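Search this blog
Search
Type and press Enter

What I learned from moving to a smaller apartment

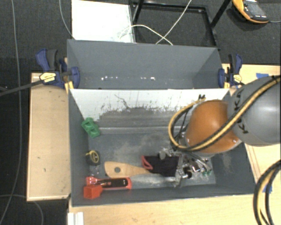

In January I moved from a two-bedroom apartment with 800 square feet to a one-room apartment with 284 square feet. I want to write down how it went before I forget the details, and also because two readers asked me by email if it is really possible to live like this with a bicycle and a piano keyboard. It is possible, but the bicycle now hangs over my bed.

The reason was money. My old rent went up to 1452 dollars a month, and this did not include heating. I could pay it, but then every month ended with a small fear. My friend Najwa Issa had lived in the building on Espinoza Street for several years, and she told me that the room above hers was free. I went to see it at seven in the evening, when it was dark, and I signed the paper the next morning. This was my first mistake. I should have seen it in daylight. The window looks at a brick wall, and between November and February I need a lamp at noon.

The second mistake was the measuring tape. I measured the room very carefully, and I measured my sofa very carefully, and I did not measure the stairs. The stairs turn two times and the turns are narrow. Ewan Skinner and his cousin carried the sofa to the first turn, and then they carried it down again. It stayed in the entrance for the night with a note on it, and the next day a family from the ground floor asked if they could buy it. I sold it to them for 100 dollars. Sometimes I see it through their open door when I come home, and it looks good there, I have to say. They put a green blanket on it.

How I decided what to keep

I read some books about this subject and they did not help me much. They all ask you to hold an object and feel something. I held my potato masher and I felt that I needed it for potatoes. So I made my own rule, which was simpler. If I had not used a thing since the last winter, it went in the hallway. If after one week in the hallway I had not gone to get it, it left the apartment.

The rule worked well for the kitchen. I had three pots of nearly the same size, and a machine for making waffles that I used one time. It worked very badly for papers. Nobody uses a birth certificate every winter, but you should not put it in the hallway. For papers I sat down over four evenings with tea and a shredder that I borrowed from work, and I kept one folder. It is a thick folder.

Books were the most difficult. My mother sent me many of them by post over the years, with her handwriting on the first page, and a book like this is also a letter. I kept all of hers and gave away most of the others. Bríd Ní Bhriain took the cookbooks and the two dictionaries. When I visited her in spring, one of the dictionaries was under the leg of a table – she was a little embarrassed, but I told her that at least somebody was using it.

Storage, and what I would do differently

I rented a small unit at Zimwood for the things that I could not decide about. I thought it would be for one month. It was for five months. When I finally went to empty it, I had forgotten half of what was inside, and I paid for all those months to keep a broken fan and my old curtains safe and dry. If you are thinking about a storage unit, write the last day in your calendar before you sign, and tell this day to a friend who is strict.

For furniture, I bought a bed with drawers under it. The drawers are deep and this is good for winter clothes, but you need free floor in front to open them, and in my room this means moving the table each time. A bed that lifts up would be better. Higinio Villalobos, who lives across the hall in the same kind of room, has one of these, and he keeps even his suitcases there. I am a little jealous of this bed.

I also put hooks behind the door, a shelf above the window, and a folding table on the wall. The shelf is not straight. I used a level and it is still not straight, so I believe that the ceiling is the problem.

How it is now

After the first weeks I stopped bumping my knee. Cleaning takes me twenty minutes. I cook simpler food, because there is only space for one pan and one cutting board, and when friends come we eat in two groups or we go to the park. I miss having a door between me and the refrigerator, which makes a noise at night like a person clearing his throat. I do not miss the second bedroom at all, and I had expected to miss it very much.

I used part of the money I saved on the first rents to buy a good lamp for the brick-wall window. With the rest I will visit my mother in the fall. She has already asked how many books will fit in my suitcase.

Last updated: August

Related posts
Cooking with one pan: my ten dinners
Why I still write letters by hand
How to hang a bicycle without making your landlord angry
The sound of old refrigerators
A weekend in Plokness with bad weather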